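4.2 Equipment Planning and Unit Costs

The budget was prepared per cell. Each cell has two arms on a shared front rail, an enclosure with printed wall panels, and a set of tabletop props. We planned for 3 cells and 9 arms, which leaves three arms as spares. The grocery task in Figure 3 set the minimum purchase, as it uses both arms, a plastic bag, and a perforated tray. 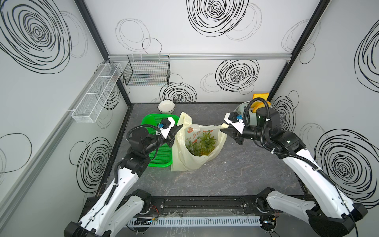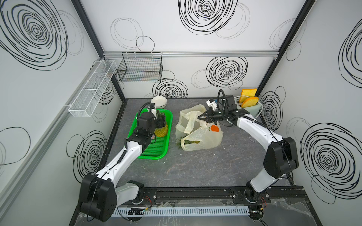

Figure 3. Two-arm grocery task with pineapples, a plastic bag, and a green tray.

Etenesh Lencho
Equipment Planning Lead, Bandale

Arms were quoted by Esar and Prasen. The Prasen quote included grippers and was accepted in November. Cable duct, corner posts, and rail were ordered in one lot to avoid a second freight charge. Props were entered as consumables, with bags replaced after every 80 episodes and hard items replaced on failure only.

Bench time was the tighter limit. The plan allows 144 hours per cell before the first gripper service, and one spare arm is held for each cell during that service. Wall panels are reprinted only when a cell is moved. Power and floor space are treated in Section 4.3.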